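Purby Reading Fund: Interim Progress Report
Submitted to the Swati Foundation
May 17, 2022

1. Purpose of this report

This report covers the second grant period of the Home Lending and Adult Reading program, operated by the Purby Library District with support from the Swati Foundation. It describes work completed since the first report, explains two changes to the approved plan, and sets out what remains to be done before the grant closes. Financial statements are submitted separately through the Foundation's online system.

2. Background

The Purby Library District serves the town of Purby, the village of Keltitz, and the farms and small settlements between them. The main library is in Purby. Keltitz has had no branch since its building was sold, and the bus between the two places does not run in the evening. A survey carried out before the grant application found that many adults in Keltitz had held a library card at some time but had let it lapse. The reasons given most often were distance, opening hours and old fines.

The program was designed to respond to those three points. It has two parts: a home lending service, which delivers and collects books on a fixed route, and a set of small reading groups for adults who wish to read more or to improve their reading.

3. Home lending

The delivery route opened on schedule and now covers all of Keltitz and the eastern part of the district. During the reporting period the service made 3,814 loans to 812 registered households. The target in the grant agreement was 1,000 households by the close of the grant. Registration has been steady, although it slowed during the winter months, when the upper road was closed several times and deliveries had to be combined.

Large-print novels, cookbooks, local history and picture books for young children have been requested most often. Demand for large print was higher than planned. The purchasing budget was adjusted within the limits allowed by the agreement, and the Foundation's program office was informed at the time. Waiting times for large-print titles remain longer than we would like -- in some cases a borrower has waited through three delivery rounds.

Fines on all home lending accounts were removed at the start of the period. Losses have stayed within the allowance set aside for them. Most overdue items come back on the next round without a reminder.

4. Adult reading groups

Reading groups met in Purby throughout the period and in Keltitz from the second month onward. The Keltitz groups use the parish hall, which is heated and has step-free access. Each group chooses its own books from a list prepared by library staff. The list includes short stories, memoirs and nonfiction at several levels of difficulty, and members may add to it.

Attendance in Keltitz has been regular. Attendance in Purby has been less even, in particular for the afternoon group, which lost members when shift times changed at a large local employer. That group has now moved to the early evening. It is too soon to say whether the change will bring members back.

Members who want individual help with reading are offered a private meeting with a trained member of staff. These meetings are not recorded under the person's name, and this report gives no figures for them, in keeping with the privacy terms agreed with the Foundation.

5. Catalog and records

The district moved its lending records to the Corum catalog system during the period. The move took longer than expected. Older borrower records contained duplicate entries and out-of-date addresses, and these had to be checked by hand before the delivery list could be printed from the new system. The work is finished for Keltitz and is still under way for the outlying farms.

Staff have received basic training in the new system. A second session on reports and reservations has been arranged for July.

6. Changes to the approved plan

Two changes were made with the Foundation's written consent. The first moved part of the publicity budget to the purchase of large-print books. The second replaced the planned book drop in Keltitz with an additional collection round, after the proposed site was found to be unsuitable. The cost of the additional round is close to that of the book drop over the life of the grant.

7. Difficulties

Fuel costs have risen and now exceed the sum in the original budget. The difference has been met from the district's general fund for this period, but this cannot be repeated. The district has also had one delivery post vacant since the winter. Rounds were kept going by moving staff from the front desk in Purby, with shorter desk hours as a result. The post has been advertised again at a higher grade.

8. Work planned for the remainder of the grant

The district will complete the record checks for the outlying farms, fill the vacant post, and open registration to households along the northern road. A short survey will be sent with the delivered books so that borrowers can comment on the choice of titles and the timing of rounds. Results will be included in the final report, together with a full list of purchases and a proposal for how the route could be paid for after the grant ends.

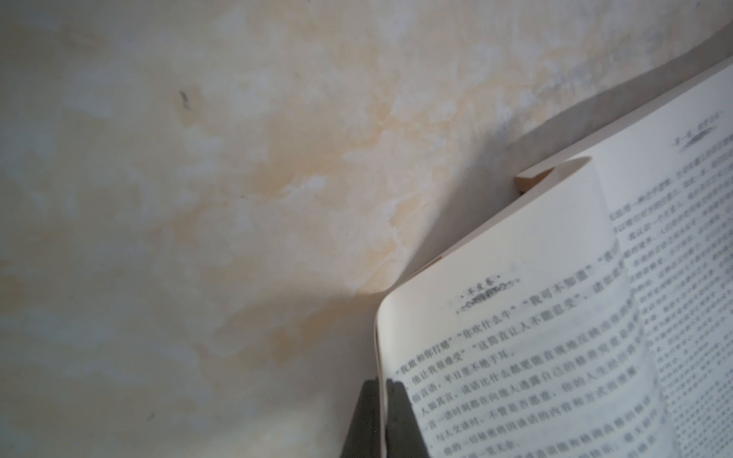
Can a household in Keltitz register for home lending if it still owes old library fines?

Any household on the delivery route may register, and fines on home lending accounts have been removed.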